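1/6/22

Finished the first proper block of the quilt tonight! I'm so pleased with it I've pinned it over the back of the couch where I can see it from the kitchen, and I have been in to look at it far more often than a grown woman should.

The pattern is the old Letbridge one, the one with the big star and the fiddly little border of points. I'd been putting it off since January. You need 20 blocks for a queen size and every block has 7 colours in it, and I kept telling myself I'd start when the sewing room was tidy, and the sewing room has never once been tidy. So I cleared the end of the dining table instead, shoved the mail into a drawer and got going.

Fabric first. I used the greys and the mustard from the Ternosel bundle, the faded red that used to be my good summer skirt, and plain white for the background. I washed the lot before cutting. The red bled like anything in the first wash, and I'd have cried if that had happened after it was sewn next to the white. Second wash was clear. Pressed everything with plenty of steam and it smelled wonderful, all hot cotton, like Gran's laundry.

Cutting took most of the afternoon. I'd forgotten how much I like it, the sound of the rotary cutter going along the ruler and the little stacks growing. I did ruin one strip of mustard by reading the wrong line on the mat (twice, same line) but there's enough left over to cover it.

Then the points. Oh, the points! The trick is in the fold. You pinch the white along the centre line, finger press it hard, then line that crease up with the tip of the coloured piece before any pin goes near it. Once I'd worked that out they started coming together sharp as anything, and I did a whole row without unpicking a single stitch. 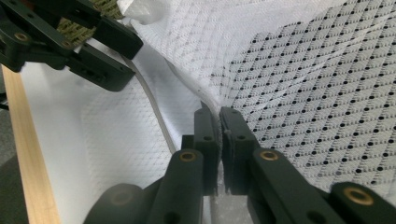

Halima Koech rang just as I was getting the border on and told me I should be starching the white before I fold it, not after, and that she'd never have got through her own Letbridge without it. A crease in starched cotton holds all day, she said, and I could stop using so many pins. She's made three of them, so I'm listening. I'll try it on block two and see if the bias edges behave any better -- they had a bit of a stretch to them tonight and I had to ease the last one in with a lot of muttering.

She also thinks I should go with wool batting. I'd been set on cotton. Plondavberg had a roll of the wool on the counter last time I was in and it was gorgeous, so light, but it was dear and I'm already 300 dollars into this quilt if I count the new blades and the thread. Which I'm trying not to. I'll sleep on it.

The old Esposito machine behaved beautifully, by the way. I gave it a new needle and a drop of oil and cleaned out the fluff under the plate, a disgusting amount of fluff, and it purred along. Set to a shorter stitch than I usually have it. I must write that on the lid or I'll forget.

Block measures a whisker under on one side. I'm leaving it. It'll ease in when I join the rows.

Still to do: wind more bobbins, buy starch, cut the 90 small triangles for the next few blocks, and find out where I put the good scissors. Peas and toast for tea because it was suddenly nine o'clock.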